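Kirnia Institute of Food Studies
Department of Retail and Pantry Management
Course 2252: Packaged Dry Goods
Handout 8: Flexible Packaging and the Sorting of Snack Foods

Reading for this session: Course Reader, chapter 3. Students should bring the completed shelf plan from the previous session.

1. Scope

This handout covers snack foods sold in flexible film, including seaweed mixes, seasoned vegetable strips, crisp chili snacks and nuts. Rigid tubs and jars were treated in Handout 7 and will not be repeated. The term "pack" refers to any sealed or resealable unit offered for sale. The term "bag" is reserved for packs made chiefly of clear film.

2. Clear and printed packs

A clear bag allows the contents to be inspected before purchase. Color, size of pieces and the amount of broken material at the bottom can be judged without opening the bag. Clear film also admits light, and dried seaweed loses color and aroma under strong shelf lighting. Such bags should be placed on the lower shelves of the Grornex unit.

A fully printed pack conceals the product and relies on its lettering and artwork to identify it. Packs in one product line frequently share a background color. Staff who sort by color alone will place different flavors together, and the product name must be read in full each time. Where the name is in a language the student does not read, the characters should be compared one by one with the stock list.

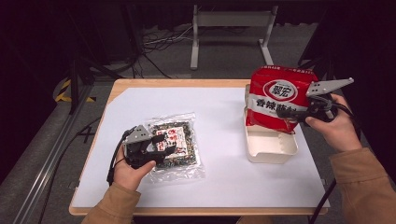
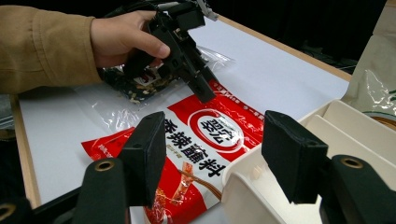

Dark seaweed-like mix in a clear bag, with red printed snack packs

Packaged Dry Goods, Handout 8, page 3

3. Procedure for the sorting exercise

Cover the table with clean white paper. Lay each pack flat and smooth the film away from the label. Lift one pack at a time by the upper part and return it to the table before taking the next. Do not stack clear bags under printed packs; the pieces inside are brittle.

Enter the following on the record sheet: product name as printed, type of film, position of the label, condition of the seams, and date code. If the date code cannot be found, write "not located" and leave the pack on the Karatberg tray.

4. Storage groups

Group A: seaweed and other dried leaf products
Group B: seasoned root vegetables, including lotus root
Group C: chili crisps and fried pepper snacks
Group D: nuts and seeds without seasoning

Mixed products are assigned to the group of the ingredient listed first. The Khương stock list gives ingredients in the original order and in English translation.

5. Assessment

The record sheet carries 53 points. Sheets are due at the start of the next session.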